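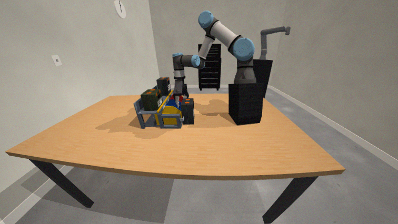 Figura 9.1. Mesa de madera con la superficie en un tono claro, entre naranja y marrón, y el canto delantero más oscuro.

Capítulo 9
La madera y el agua

Tengo en casa un cajón que en verano no abre ni a tirones y que en invierno baila. Es el mismo cajón, la misma cómoda y la misma mano la que tira. De ese cajón (¡y de lo mucho que me ha hecho rabiar!) sale casi todo este capítulo.

En el anterior hablamos del árbol en pie. Ahora toca la tabla ya cortada, que conserva los tubitos por los que circulaba la savia y sigue cogiendo y soltando humedad según el aire que la rodea. A eso lo llamamos higroscopicidad – una palabra larga para algo que cualquiera ha notado en una puerta que roza.

Conviene separar 2 tipos de agua. El agua libre ocupa los huecos de las células y se marcha primero; mientras sale, la tabla pierde peso pero apenas cambia de tamaño. El agua ligada está metida en las paredes celulares, y cuando esa empieza a irse la madera encoge de verdad. Encoge muy poco a lo largo de la fibra y bastante más a lo ancho, sobre todo en la dirección de los anillos. Por eso los tableros macizos se agrietan o se abarquillan si los sujetamos sin dejarles sitio para moverse.

El contenido de humedad se calcula así: peso húmedo menos peso seco, dividido entre el peso seco y multiplicado por 100. Fijaos en que dividimos entre el peso seco. Yo lo hice al revés durante todo mi primer curso en el taller de Nurkberg, y mis tablas salían siempre sospechosamente buenas. Una muestra recién cortada puede dar más de 100 %, y el resultado es correcto.

En octubre pesé una pieza de haya que traje de un aserradero de Cernville: 473 gramos. La dejé en el trastero, apoyada sobre dos listones, y volveremos a ella en los ejercicios del final.

Antes de seguir, buscad en casa un mueble de madera maciza y mirad hacia dónde corre la veta. Apuntadlo en el cuaderno, que nos hará falta en el apartado siguiente.

9.1. El punto de saturación de la fibra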